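Staff profile: Puspita Kwok, Stores and Packing

4 February 2019

Puspita Kwok has managed the packing room at Demora for long enough to have seen three changes of shelving and, by her own estimate, every size of cardboard box the trade produces. Demora supplies wooden and plastic counting materials to primary schools, and everything it sends out passes through her room on the ground floor of the Wurum building. She spoke to the newsletter shortly before the start of the spring orders.

The department dispatches 4,000 parcels in an ordinary term. October remains the busiest month, when schools that postponed their summer purchases place them all together. "People suppose that Christmas is our difficult time," Ms Kwok said. "By Christmas we are sweeping the floor and mending the trolleys."

Much of the conversation concerned boxes. The room keeps 14 sizes in regular use, reduced last year from a much longer list. Ms Kwok was responsible for the reduction and admitted that it had not been popular. "Everyone had a favourite. Aisyah was very attached to a long narrow one that fitted nothing except rulers."

Aisyah Raju, who joined the department from Jovasura and now supervises the afternoon shift, confirmed this. "It was a good box," she said. "I still have two of them at home." She added that the shorter list had made training simpler, as new staff could learn the sizes within their first week.

Deliveries of flat cardboard come from Yeoh in bundles of 200, and are stacked on their sides against the inner wall. Ms Kwok does not permit bundles to be stored beneath the window. Cardboard that has taken in damp will fold, she explained, but it will not hold its corners, and the customer receives something closer to a bag.

She was asked what becomes of boxes that are no longer fit to be posted. The department throws away very little. Sound boxes are used again for internal deliveries, and shallow ones are kept on the tables for sorting small items before they are bagged. Ms Raju prefers them without lids. "You want to see to the bottom," she said. "If there is one cube left in a corner, somebody's set is short by one." 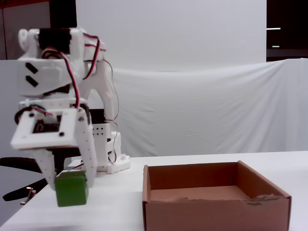 STORES AND PACKING

A torn edge does not trouble Ms Kwok, provided that the box stays on the table. "The front can be as ragged as you like," she said. "I look at the floor of it and at the corners." Boxes in that condition are marked for indoor use and are taken for recycling once a side gives way.

The coloured cubes are the item she is asked about most often. They are small, they roll under things, and a school will notice at once if the green ones are missing. Sets are checked by colour first and by number afterwards, an order of work that Ms Raju introduced and that has since been written into the department's instructions.

Asked what she would change if the budget allowed, Ms Kwok requested a second tape bench and a wider door.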